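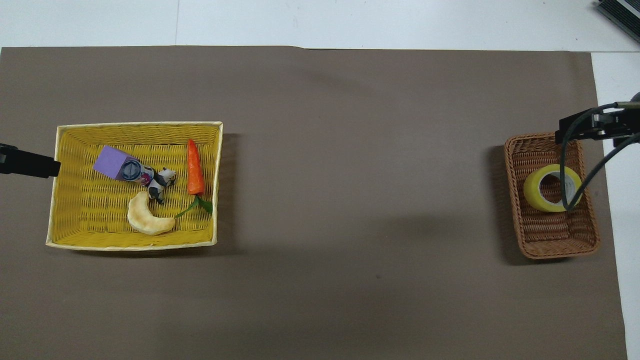
4 min read

Give someone a yellow basket with a toy carrot, a toy bread roll, a purple block and a little cow in it, and ask them to clear it out. They will ask where you want the stuff. After that the job takes care of itself. Give the same basket to a robot arm and you need a person at the controls, steering it through the job over and over, and what you have when they finish is a pile of recordings.

I spent part of May at Vusside watching this work get done, and I came away less impressed than I had been told I would be.

The pitch goes like this. Programming a robot is slow and takes experts. Showing a robot is quick and anybody can do it. You drive the arms by hand or by remote control, the computer keeps every motion, and after enough examples it can do the thing alone. Mudassar Minhas, who runs the sessions, puts "enough" at 300 for a simple move from one basket to another. For anything with a choice in it, he says 1,000.

I have no quarrel with his numbers. I have a quarrel with the word "showing." When my aunt showed me how to fold dumplings she did it twice, slowly, and then slapped my hand when I pinched too hard. I knew what a dumpling was for. I could see which parts of her motion mattered and which parts were her bad shoulder. The robot gets the shoulder too. If the operator always swings wide before coming down on a roll of tape, the swing is part of the lesson as far as the machine can tell.

Shuzhen Wei has been driving the arms for 21 weeks and she is very good. She told me the hard part is being boring. She has to grab things cleanly and put them down cleanly, with no second thoughts, and then move everything a little and start again. "If I hesitate, it learns to hesitate," she said. It was the smartest thing I heard all month and it did not come from the slide deck.

So call it what it is, which is skilled labor. The deck calls it a "one-time cost." I asked Minhas what happens when the basket changes, or the table, or the paper on the table. More sessions, he said. I asked how many. He said it depends. Well, then it isn't a one-time cost.

Grethe Skov, an old friend who spent years in packaging plants, thinks I'm being unfair. Her view is that every machine she ever worked with needed somebody to fuss over it, and that fussing by joystick beats fussing with a wrench. Fine. But the wrench people were on the payroll as mechanics, and the brochure never said the line had learned anything.

I'll grant the sceptic's usual mistake, too. Toys in a basket look silly and I don't hold that against anyone. You have to start with something that can be dropped. My trouble is with the jump from there to the hospital supply room and the kitchen, both of which appear in the Vusside deck a page after the toys. A success rate of almost 100 percent on a tabletop with two baskets tells you about that tabletop.

What I'd like to see is dull. Publish the hours of driving behind every demo. Say who did the driving and what they were paid. Change the baskets without warning and let a stranger lay out the objects. Wei said she would be happy to watch that test. Minhas said they were planning something along those lines, and he didn't say when.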